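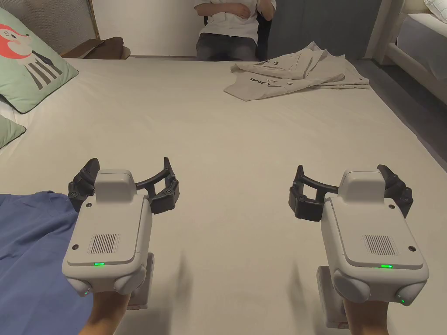

Tuesday, started 9.40

Equipment plan for the autumn. Kjell wants a figure by the end of the week and a list he can defend, so this entry is mostly money. Bedroom task notes are in the other book.

Where we stand: one pair of hand-held grippers, shared between the bedroom work and Tuva's kitchen work. That means one of us is always waiting. In August we lost three whole days to it, plus the half days when the pair was in somebody's car. The first question is whether to buy a second pair before we spend anything on the arm. I think yes. Tyra thinks the arm should come first as the delivery time is long and the grippers are not. We didn't settle it at the bench so I am writing both down.

Option A, grippers first. Mosteo quote 3,198 for a matched pair, handles and charger included, spare fingers not. Spare fingers are 590 a set from the same people. I asked whether one set covers both units or one, and the answer was one, so we need two sets if we want to be covered on both hands. Delivery two weeks. Same model as we have, so no new calibration routine and no new mounts, and Thongchai's sync script should run as it is.

Option B, arm deposit first. Pridmont take 1,000 to hold a place in the queue, refundable until they cut metal. After that it is gone. They would not give me a date for cutting metal in writing. Maj-Britt to ring them, she got further with them last time.

Option C, which I put in so that we can cross it out: the Vincze gripper. Cheaper on paper. It has a different finger shape, so everything collected so far would have to be treated as a separate set, and the grip on the loan unit was too thick for Tuva and for me after twenty minutes. Crossed out.

Weight and hands. Worth a line because it affects how many people we can book. Folding on a double bed means both arms out in front and a long reach over the mattress. Tyra is fine for an hour. I am good for half that and then I start resting my elbows, and the wrist angles go off. If we budget for collectors, budget for them in twos, swapping over, one folding and one sitting out. I have put that in the staffing line and not in equipment, but Kjell should read the two together.

Small things that keep getting left off:

Fitted sheets, plain, light colour. We have two and one is always in the wash. Want four more.
T-shirts. The printed grey ones are fine but they are all the same cut. Need some bigger ones, some children's sizes, and a few with long sleeves.
Jeans and anything stiff. None bought so far, we have been using our own.
Patterned pillowcases, a few. Plain ones only tell us so much.
Screws for the finger joints. They work out with use. Tuva found one in the hoover bag. A tube of threadlock and a proper small driver, not the one from the kitchen drawer.
Memory cards. Same type as before. Do not buy the cheaper ones again.
A hard case with cut foam for each pair. The towel-and-crate method has to stop.

None of these is much but they added up to more than I expected when I went through last year's receipts. I have given them one line called consumables and asked for it to be kept separate, so that it doesn't get eaten when the arm price goes up.

Storage. Thongchai says the Detolitz drive is two thirds full and will not last to Christmas with two pairs running. He wants to buy the next one now. I would sooner clear out the spring test runs first, which we have not opened since. He has agreed to look at what can go. If it still doesn't fit, it goes on the list.

14.15 — Kjell rang. He can sign for Option A without going upstairs. The arm has to go upstairs whatever we do, deposit included. That more or less decides the order. Tyra not pleased but she sees it. She asks that the arm paper goes in at the same time and does not sit until spring, which is fair. I'll draft it, she checks the payload figures.

To do
Me: order form to Mosteo, one pair, two finger sets. Ask again about the warranty on the joints, the last answer was vague.
Maj-Britt: Pridmont, cutting date, in writing.
Tyra: payload and reach for the arm paper, double bed as the worst case.
Thongchai: spring runs, what can be deleted.
Tuva: case sizes. Measure with the fingers open as well as closed.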